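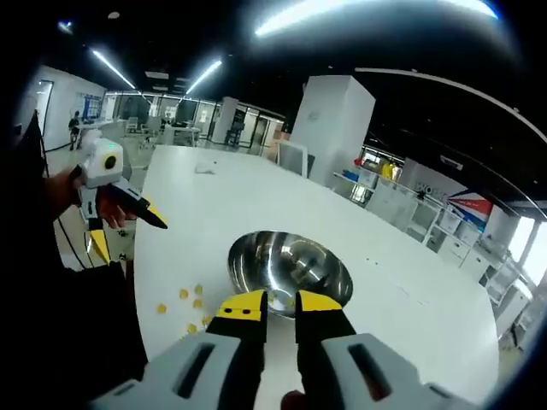 Arnulfo Huaranga never wanted to make a whole wardrobe. He wanted to make one jacket, and he wanted it to be the jacket you reach for every morning until the elbows give out. That was the start of Grivine, the small knitwear and outerwear label he runs from a second-floor studio in Vornthorpe, and after an afternoon with his spring pieces I completely understand the fuss. The color he's most excited about is a cool, bright silver gray, the shade of a polished steel bowl on a white table with the ceiling lights streaking across the inside. On the hanger it looks almost plain. Put it on, walk past a window, and wow, it moves!

Huaranga learned to sew from an aunt who altered wedding clothes, and he still cuts the first sample of everything himself. His best-known piece, the Apaza jacket, has 49 pattern pieces (a lot for something that looks so simple) and a collar that stands up on its own without any stiff lining. He spent most of a winter on that collar. "I kept making it smaller," he told me, "and then one night I made it bigger and went home happy."

The new Dalano cardigan is my favorite, though. It's long, a little slouchy, and knit in an alpaca blend that feels like a much older sweater, the kind you steal from a parent and never give back. The pockets sit low enough that your arms hang naturally, and they're deep! I lost a phone, a lip balm and a train ticket in the left one before lunch.

Grivine's first run was only 146 jackets, sold mostly to friends and friends of friends. This year the studio will make up to 2000 garments, still with just 2 cutters at the big table, and Huaranga is hiring a third in March. He's also started taking old Apazas back for new cuffs and fresh buttons. One had been worn so hard that the lining was mostly patches, and he asked the owner if he could borrow it for the studio wall. She said no. She needed it for the weekend.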